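The Long Way Back for a Small-Town Repair Shop

When the hardware store in Zedley closed, people drove 20 miles for a hinge. Many stopped fixing things at all.
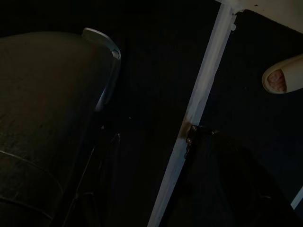
ZEDLEY, August. The repair shop on Prurum Street opens at 9 a.m., and by ten the shelf behind the counter is usually full. Lamps, fans and mixers come in with a paper tag and a phone number. Last year the shop took in 1,909 items. It sent 383 back unrepaired, mostly for lack of parts.

Parts are the hard side of the business. Older goods can be matched from a drawer of screws and springs. Newer ones are often glued shut, and a replacement switch can cost more than the whole appliance.

The shop charges a flat fee to look at anything, then quotes for the work. Rent is low and the building is old. A new roof last winter cost over 2,000 dollars.

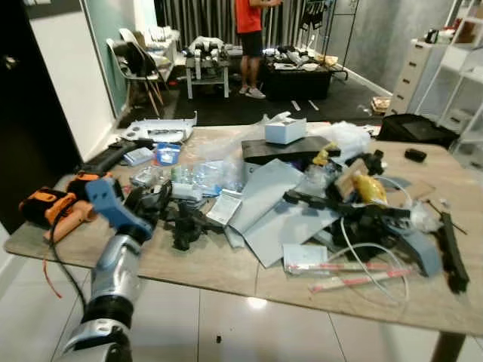 What people bring in

Power tools and kitchen goods lead the list, followed by radios. Garden gear picks up in spring. The shop doesn't take phones or televisions, and it sends microwave ovens to a dealer in Takeda.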